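Plush & Play Corner > Collections and Displays
Thread: Pink guy with the white cap, and the play food table

pomsandplates wrote:
Okay, I have to share this because I've been grinning all week! I finally started setting up the white table for the pretend cafe, and the first guest to get a spot is my pink plush with the fluffy white cap. If you've been on this board a while you know I have a weakness for anything with a felt nose, and this one has a great big red one. The cap is what sold me, though. There's a dark red pom-pom on top and a flower right next to it with a beige center, and it looks like somebody's grandmother got carried away in November and just kept sewing.

I got him in a bundle at the Lirlow swap, tag only half legible, so if anybody knows the maker I'm all ears.

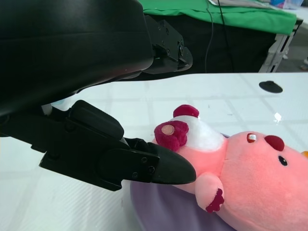 The rest of the bundle was mostly play dishes and a bag of pretend food, which I nearly passed on to my sister. So glad I didn't! I've now got a bin of the stuff and the cafe idea came straight out of it. My plan is one plush per place setting, and the menu changes whenever I feel like it.

tidewrack wrote:
He's adorable. Could he be one of the Zudel winter ones? They did caps with flowers.

pomsandplates wrote:
I wondered about Zudel too! But the ones I've handled had printed mouths and his is stitched, dark red thread with one white tooth in the middle. That tooth. I can't get over it. The fabric is fuzzier as well, more salmon than bubblegum when you get up close, and the eyes are those shiny black bead ones.
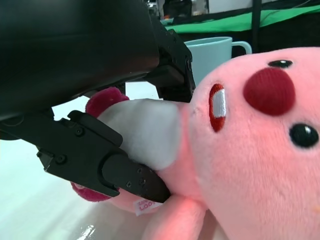 Melur Teoh wrote:
Stitched mouths don't rule Zudel out. I have two from them and one is embroidered, so it depends on the year. I'd go by the seams on the back of the head instead. Can you check whether the cap comes off? On mine it's sewn down all the way around.

pomsandplates wrote:
Ooh, good one. I tugged a little and it stayed put, but I didn't want to pull hard. I'll have a proper look at the seams tonight.

gusset_gal wrote:
I'm going to be the grump and say please don't put bead-eyed plush out on a play table if little kids come over. Those eyes can work loose. Mine live on a shelf, all 100 of them, and the play food is for the kids.

pomsandplates wrote:
Totally fair, and no little ones here, just me and my grown-up nonsense - but thank you for saying it, other people read these threads.

brindlecup wrote:
Shelf people and table people will never agree, haha. I'm with you, pomsandplates. Plush should get to sit down to dinner. What are you serving?

pomsandplates wrote:
Seafood night! Well, an orange and white striped thing that I've decided is a shrimp. My neighbor says it's some kind of pastry and we've gone back and forth on it. It has the curl and the segments, so I'm calling it shrimp until somebody proves me wrong. I've put it with the lavender oval dish because orange next to pale purple makes me so happy. I tried it with a blue dish from Dromum first and it looked like a hospital lunch.

The table is glossy white so everything pops against it, and I want to keep it pretty bare, just a dish and a bit of food for each guest. Mugs are next on my list to sort out. I've got too many and they're all a different height, which bugs me more than it should.

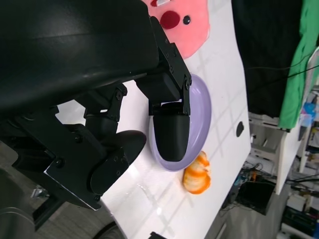 tidewrack wrote:
Team shrimp. But I'd go the other way on keeping it bare! Pile it up. A cafe with one shrimp on the menu is going to get bad reviews.

gusset_gal wrote:
Bare is better. When I did a tea party display I crammed everything in and you couldn't see a single face.

brindlecup wrote:
Oval dishes are so hard to find in play sets, they're nearly all round. Pattinasarany had a mixed box of pastel ones, 20 pieces, but I never saw it restocked. If you spot more lavender, grab it and send me one!

pomsandplates wrote:
Deal! And tidewrack, I hear you, there may be a second course. I dug through the bin again and I think there's a lemon in there.

Melur Teoh wrote:
Don't forget the seams! And if there's a little loop of thread under the cap, that would point to Zudel for me.

pomsandplates wrote:
Going to look right after dinner (mine, then his). Will post what I find.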